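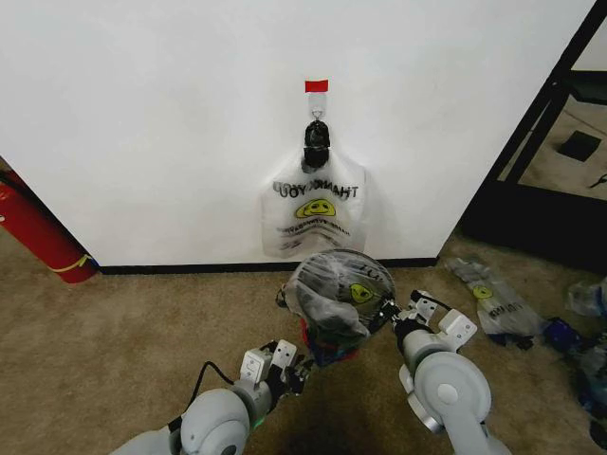

Figure 1. Wall hook with a plastic bag hanging from it, and a red fire extinguisher at the left.

4.2 Reports of unsafe conditions and what followed

The second group of cases concerns workers who raised a safety matter inside the company before they went to any agency. We coded 337 complaint files from warehouse and light assembly employers in the Natdale area. Of these, 124 involved a worker who had told a supervisor about a hazard and was later disciplined, moved to another shift, or let go. The remaining files dealt with wages, leave, or scheduling and are covered in Section 5.

A file was placed in the second group only if it held a dated record of the report. Text messages, shift logs, and entries in a maintenance book were all accepted. A worker's later statement that a report had been made by word of mouth was not enough by itself, although we noted it. This rule leaves out some true cases. We kept it so that the time between the report and the employer's action could be measured the same way in every file.

The most common subjects were blocked exits, missing machine guards, and equipment that was overdue for inspection. Complaints about heat were less common than we expected from earlier work in the region. They were also the most likely to be joined by a second worker, and those files tend to be longer.

Timing mattered in how the files were resolved. When discipline came within 7 days of the report, the employer usually gave a reason tied to attendance or attitude. When it came later, the stated reason was more often a reduction in staff. The Clenadus files show this pattern clearly. The Brilutport files do not, and there the same supervisor both received the reports and signed the discipline forms, so the two groups should not be read side by side without care.

We also looked at whether the company had a written policy against retaliation. Most did. The wording varied a good deal, and in several cases the policy named a contact who had left the company. Having a policy on paper showed no clear link to the outcome for the worker. Training records were too thin to test in the same way.

Settlement terms were available for only part of the group. Where we could read them, back pay was the usual remedy. Reinstatement was offered less often, and some workers who were offered it had already taken other jobs. Neutral references and the removal of warning letters from a personnel file appeared in the longer agreements, mainly those handled through the Macedo mediation office.

Two coders read each file. Differences were settled by going back to the dated record, and where the record could be read both ways the file was marked as unclear and kept out of the timing counts.
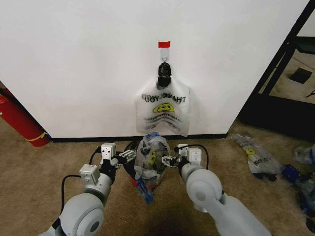 4.3 Limits of the file data

Complaint files hold only the disputes that reached a formal stage. A worker who reported a hazard and quit without filing does not appear in them, and neither does an employer who fixed the problem the same day.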